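Section 4: Loading the shelving unit

Okay, the posts are up and the shelves are clipped in, so now comes the part I like best (putting stuff on it!). I've set up the Katarwood four-shelf unit more times than I can remember, and I still go slowly here.

1. Put the unit where it's going to live before you load anything. I leave 3 inches between the back posts and the wall so I can get a broom handle in there.

2. Press down on each corner of each shelf. If one clicks, it wasn't seated, so tap it down with the rubber mallet and try again.

3. Start at the bottom. Boxes and bags go here, up to 60 pounds spread evenly.

Caution: don't stand on the bottom shelf to reach the top one. I know it's tempting!

4. Small things go on the middle shelf, where you can see them without crouching or stretching. I group mine at one end and let the pile grow sideways.

5. Keep the top shelf under 25 pounds, and use the wall strap if you have kids or a wobbly floor.

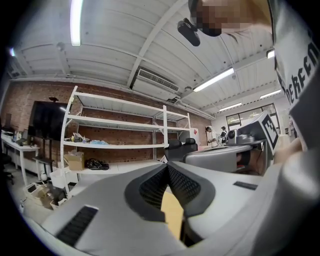

White unit against the brick wall, still mostly empty, with a cardboard box and a black bag on the bottom shelf.

6. Wait 20 minutes, then check the corners one more time. Mine usually settle a hair after the first load.

Note: on brick, the plastic plugs in the bag are too short for my taste. I use the longer Arruda ones and drill into the brick, never the mortar. Section 5 has the drill sizes.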